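Turmeric stains on cotton dish towels after washing

Silvana Rangel
Member, 12 posts

I have a set of cotton kitchen towels from Brillwood. A pot of curry boiled over in May and I wiped it up with two of them without thinking. I washed both with the regular load and dried them on high. The stains are still there, a sort of mustard color with a pink edge where the soap touched. I tried vinegar and nothing changed. Is there anything left to try, or did the dryer set it for good?

Iolanda Batista
Member, 231 posts

The dryer makes it harder but turmeric is one of the few stains that fades in light. Wet the towel, work in plain dish soap, rinse it, then hang it outside in direct sun while it is still damp. Leave it the whole afternoon. The pink edge is only the turmeric reacting to the soap and it rinses out.

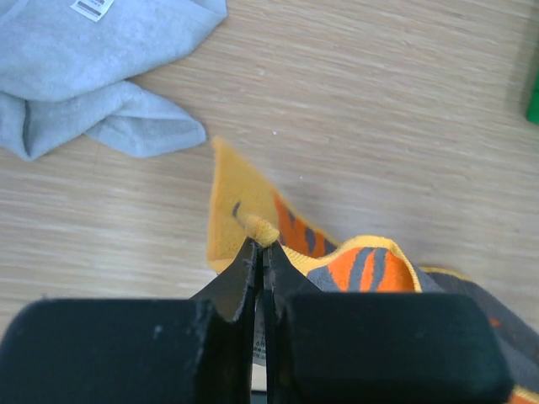 Do this two or three days in a row before you decide it failed. If you have colored stripes, turn the towel over halfway through so one side doesn't fade more than the other. Skip the chlorine bleach on anything dyed.

If sun alone doesn't do it, soak overnight in oxygen bleach and warm water – check the label on the tub for the amount. Then wash and hang it out again.

Yen-ting Yip
Member, 3 posts

I just use mine for the floor after that happens.

Tharindu Miah
Member, 93 posts

Agree with the sun. I would add that fabric softener should be left out for now, it coats the cotton and the soak doesn't get in as well. Mine took four afternoons on a south-facing balcony. There is still a faint mark near the hem.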